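Isgate Claims Desk: Section 7, Listing Property for a Chapter 7 Filing

1. Open the debtor's file and select Schedules.
2. Choose Household Goods.

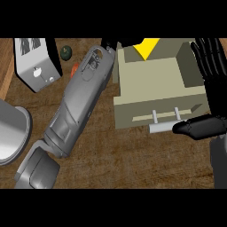
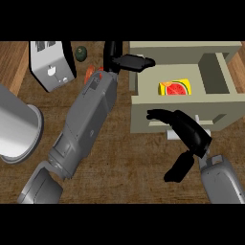
Enter each item on its own line with its current resale value. Small appliances go under code 19. A toaster like the one on the wooden tabletop is entered as "toaster, white," with no brand needed. Food is not listed.

3. Click Save.

Note: Totals over $2,809 open the exemption screen.

Caution: Filed schedules can be changed only by amendment.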